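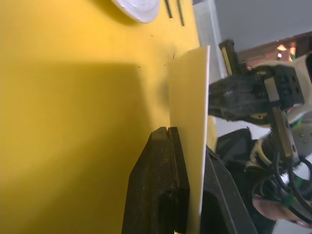

Slide 1: Who is talking, and why you should doubt me too

Thank them for coming out to Clellville. Say up front that I'm a pharmacist and have no stake in Flikby, Coman or anybody who sells against them.

The subject is sleeping aids you can buy without a prescription. Most are an old antihistamine with a new box. Ask who has one at home. Wait for the hands.

Slide 2: The Flusevance claim

Read the line from the leaflet slowly: "clinically shown to restore natural sleep." Then ask what "restore" means. I've read the report three times and still can't tell you.

What they had: 381 people at the start, followed for 6 nights. Six nights! Most people I see at the counter have been sleeping badly since February or longer. And sleep was scored by asking people in the morning how they felt. That's worth something, but it's a diary – don't let anyone call it a measurement.

Pause here. Somebody usually says "but it works for me." Fine. It may. Feeling drowsy is easy to produce. Sleeping well for months is a different claim and they didn't test it.

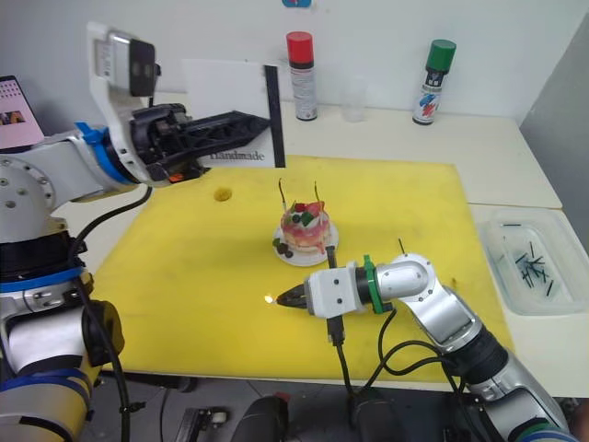 Slide 3: The bigger study

Coman's survey had 804 replies, all from people who had already bought the product and came back for more. Ask the room who is missing from that group. Let them get there.

No placebo group either. I wrote to ask why and got a brochure.

Slide 4: What I'd want you to take home

Go easy on the next-day fog, but do say it. Older people, anyone with glaucoma or prostate trouble, anyone who drinks in the evening: ask before you take it. Check cold and flu remedies for the same ingredient – doubling up by accident is common.

Mention talking therapy for insomnia. Dull, slow, better evidence. Have the handout ready.

Questions: if melatonin comes up, keep it short. Doses on labels can be off. Slides go to the organizers by 30th August.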